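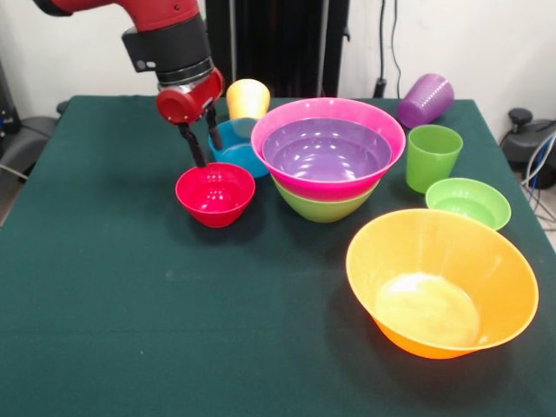
# Clamoscombe Tableware: Nesting and Sorting Set

Category: Household Objects > Plastic Tableware
4 min read
15 shares | 3 comments

## Summary

This card covers the tableware portion of the Clamoscombe collection: plastic bowls and cups on a cloth-covered table, recorded while they are being nested, separated and sorted. The release contains 1283 sequences. Each sequence has a start layout, an end layout and one written instruction. The tableware portion replaces the November preview, which used a different label list and should not be mixed with this one.

Maintainer: Styliani Chatzigeorgiou
Labels and review: Ekaette Abubakar, Apostolos Xenos
Release: May 2024

## Objects

All items are plain-colored plastic. An object is named by color plus type, and the name stays the same for the whole sequence. Not every item appears in every sequence.

Bowls: red, blue, orange, lime-green, pink, purple
Cups: yellow, blue, purple, lime-green

Notes on names:

- The blue bowl is a light turquoise. The label is `bowl_blue`. Do not add a turquoise class.
- The pink bowl has a bright magenta rim and was listed as `bowl_magenta` in the preview. Both strings resolve to `bowl_pink` in the current loader.
- The purple bowl is a lavender-violet. Under bright overhead light its interior shows white highlights, and automatic color matching often fails on it. Use the label file.
- "Tumbler," "glass" and "beaker" appear in some free-text instructions. All of them map to `cup`.

## Layout terms

`nested`: one bowl sits inside another. Record the pair from outer to inner, e.g. `bowl_pink > bowl_purple`. A stack of three is written as two pairs.

`upright`: cup standing with the rim up.

`inverted`: cup standing on its rim with the flat bottom up.

`tipped`: cup lying on its side. Direction is not recorded.

`free`: bowl on the cloth with nothing inside it and nothing under it.

A bowl that is partly hidden behind another is still `free` if the two are only side by side. Apostolos Xenos corrected 41 layouts where overlap in the side view had been marked as nesting. Check the overhead view before using `nested`.

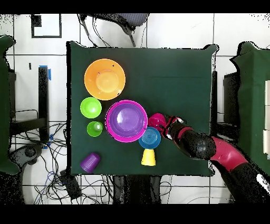 Figure 2. Purple bowl nested in the magenta-rimmed bowl; yellow cup inverted, purple cup tipped.

## Tasks

1. Nest. Place one named bowl inside another. The outer bowl may already be part of a stack.
2. Unnest. Take the inner bowl out and set it on the cloth.
3. Right a cup. Start state is `tipped` or `inverted`, end state is `upright`.
4. Group by color. Bring a bowl and a cup of the same color next to each other. Contact is not required.
5. Clear a side. Move every item off the named half of the table.

Instructions were written by Ingeborg Kröger and Kalliopi Manolakis and have been left unedited apart from spelling. Sentence length and word choice differ between the two writers. The field `writer` is included so that splits can be balanced.

## Splits

Train, validation and test are divided by start layout. The validation split holds 129 sequences. Repeats of the same start layout always fall in the same split, including repeats with different instructions.

## Files

`layouts.csv`: one row per object per layout, with label, state and parent
`instructions.txt`: one line per sequence, tab-separated
`aliases.json`: old and new object names
`CHANGES`: corrections made after review

The `parent` column is empty for any object resting directly on the cloth. For a nested bowl it holds the label of the bowl immediately outside it.

## Known problems

Lime-green items are hard to tell apart in side views when a larger bowl is stacked on top and only the lower outer wall shows. The label is correct, but the visible area can be very small.

Cup state is sometimes ambiguous from directly above. Rings in the base can be seen from inside or outside depending on the cup, so do not infer `upright` from the rings alone.

Sequences with the tag `cloth_shift` have a visible fold or movement in the table covering. They are kept in train only.

Corrections go to Ekaette Abubakar with the sequence number and the row from `layouts.csv`.

Tagged: tableware, sorting, nesting, data cards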